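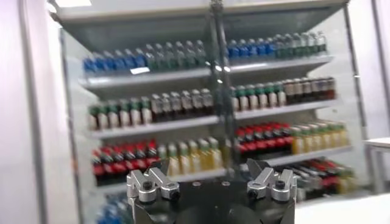
The leveling line from Welton to Lokach closed badly by 39 millimeters, and Fasil Lencho was sent to find out where. The allowable misclosure for a line of that class and length was nine. He started at the Lokach end on a Friday, early, before the heat made the rod hard to read. Benchmark 2 was a brass bolt set into the outer wall of a shop that sold cold drinks. Inside, the tall white shelves were stocked by cap color, the blue caps packed side by side with the dark green ones after them, and he bought one of the blue and set up the instrument across the road. The bolt was sound. It did not turn under the wrench, and the mortar around it had no cracks.

He ran the first section toward the river and back again. The two runs agreed to within a millimeter. He entered the figures in pencil, initialed the page, and moved the tripod.

The procedure was simple and slow. The instrument stood midway between two rods, and the backsight and foresight distances were kept equal so that any tilt in the line of sight canceled. A section took most of an hour. The rod was held by a boy from Lokach who had been told to keep the bubble centered and did so without talking. At noon they had reached the Plovik bridge, and the error had not appeared.

"It might be in the other half," the boy said.

"It might," said Lencho.
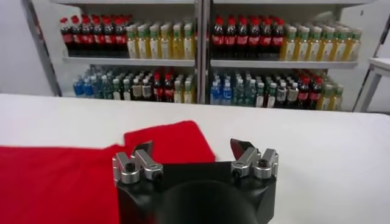 The old field books were in the bag. There were four of them, covering the original survey, and the handwriting belonged to one man throughout. His name was not given. He signed each page with a single letter P, the tail drawn downward through the rule below. His sevens were crossed. On windy days he noted the wind, and on days when he rejected a section he wrote the reason beside it and the rejected figures stayed legible under a single line. Lencho had checked other people's books for most of his working life and had seen few kept as well.

He compared the two sets of differences over the bridge. Abutment to abutment they matched. The far abutment to the milestone matched. The milestone to the culvert matched, and there the old book ended and the next began.

They ate in the shade of the culvert wall. The boy asked how much 39 millimeters was, and Lencho showed him on the rod.

"That's all?"

"It's a lot."

"Who would notice?"

Lencho thought about this. The line was to be used for the irrigation canal, which fell 200 millimeters over its first 2000 meters. He did the division for the boy in the margin of a spare page. Then he put the error into the middle of it and drew the bottom of the canal again, with the step in it. The boy looked at the drawing for some time and asked if he could keep the page. The page was numbered. Lencho copied the drawing onto the paper the bread had come in.
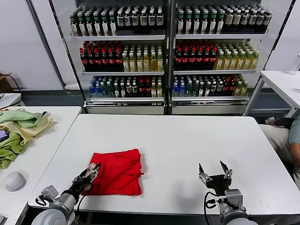 *The red cloth, folded, on the white table.*

The error was in the next section, from the culvert to the foot of Pap hill. Lencho's forward run gave it, and the return run gave it again. He packed up the instrument and walked the section with the old book open.

On the fourth page P had recorded a turning point on a "flat stone, left of road." All his other turning points were on the iron plate, which he noted each time. The weather entry read "plate lost in river." He had used the stone once, and the plate was back in the entries by the afternoon.

They found a stone answering the description. It was wide, half buried, and fixed on one side only. When the boy stood on its left edge with the rod, the right edge lifted. Lencho took a reading, had him stand on the other edge, and took a second.

The difference was roughly the amount wanted. It was not exact, and he would not have believed it if it had been. He wrote down both readings and made a sketch of the stone with its dimensions.
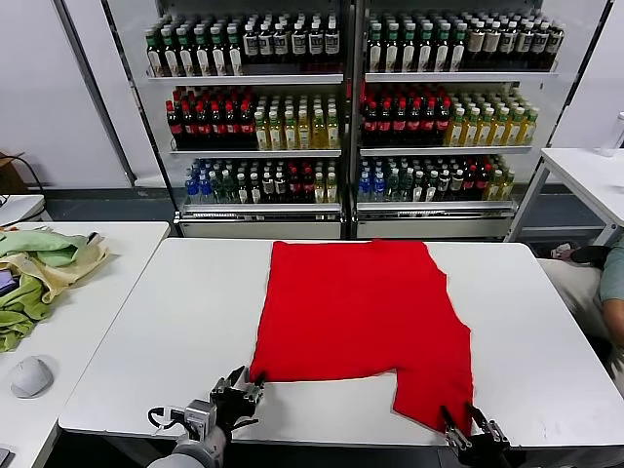 "So he made a mistake," the boy said.

"The stone moved between the two sightings."

"But he put the rod on it."

"Yes."

The light held long enough for one more section. Lencho took it up to the bench cut in the rock at Pap, where the old value and the new one parted by the same amount, and wrote the new one in ink. Under remarks he entered: *Unstable turning point, original survey, culvert to Pap. Remaining sections to be verified.* He considered adding that the other sections walked that day had been observed with great care. There was no column for it. He wrote it below the last rule, small, and initialed it.

The boy had gone back down the road and was standing on the stone, shifting his weight from one foot to the other. Lencho called to him to bring the plate.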